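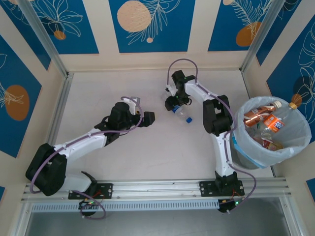
Tallow at the bench: right arm with a bottle, left arm open and empty, bin on the right.

Tallow

A two-arm bottle sorter on an aluminum rail, built in a shared workshop by people who could have carried the bottles to the bin themselves. This README covers the hardware, the recordings that go with it, and what tends to break.

Status: works on weeknights. The main branch is what runs on the bench. The branch called druro is Weidong's rewrite of the motion code and should be left alone until he says so, which he has been about to do since June.

What is in the repo

arms/ has the joint limits, home poses and calibration files, one set per arm. They are not interchangeable. The arms look the same and disagree about where zero is.
rail/ has drawings for the rail and the two black mounting plates. Fredy Chambi drew them, and the hole spacing in the second drawing is the correct one.
record/ has the teleoperation and logging scripts.
episodes/ has an index only. The data itself lives on the workshop drive; ask Yurani Arango for access.
notes/ has Leidy Villanueva's bench log, lightly edited for language.

The data

There are 2000 episodes. Each one is a single attempt to pick up a bottle and put it in the bin, with joint positions for both arms, gripper state, and video from a fixed camera. 119 are marked failed in the index. We kept them, partly for training and partly out of respect.

Fields per episode:
id: integer, starts at zero
operator: initials
arm: left, right, or both
object: free text (sorry)
outcome: ok, failed, or unsure
note: optional, occasionally rude

The object field was meant to be a fixed list. Four people typed into it for several weeks, so there is now "clear bottle", "bottle clear", "clr btl" and "the slippery one". The script record/clean_names.py merges most of these. If you find a spelling it misses, add it to the table at the top of the file.

"Unsure" mostly means the bottle landed on the rim and the recording stopped before it made up its mind.

Known bias: the bin is always to the right of the right arm. A policy trained on this data will believe in a bin on the right with a deep and touching faith. Mercedes Taipe moved it to the left one Wednesday to see what would happen, and the arm dropped a bottle neatly onto the floor.

The walls are also the same in every episode. They are tropical-leaf panels in blue, cream and orange, and we make no claims about how anything here behaves in front of a plain background.

Setup

1. Bolt the rail down before the arms go on. Doing it afterward is possible and takes two people and most of an evening.
2. Plug in the left arm first, then the right. The scripts assign ports by order of arrival.
3. Wait for the green light on each base board. If only one comes up, reseat the power connector on the other.
4. Run arms/home.py with a hand on the power switch.
5. Put a bag in the bin. Fold it well over the rim or the gripper will find the loose part.

Cables

The purple cable on each arm needs a generous loop. Our first routing was tidy and tight, and it pulled out of the wrist connector every time the elbow straightened. The current routing looks like a plant that wants repotting — leave it that way. If an arm stalls halfway through a move, check the cable before you open an issue.

Known problems

The home pose for the left arm drifts. Recalibrate after 18 runs or whenever it starts to look thoughtful.
Both arms can reach the middle of the surface, and the collision check is a single if statement. It has held so far.
Wide bottles slip when gripped near the base. Grab them closer to the neck.
The emergency stop script stops the arms by cutting torque, so whatever is in the air comes down, arm included.

Contributing

Pull requests are welcome, as are bottles. Rinse them first. Please record at least a few episodes on the bench before changing anything in arms/, and write down which arm you used. Questions about the motion code go to Weidong Zeng, and questions about the log go to Leidy.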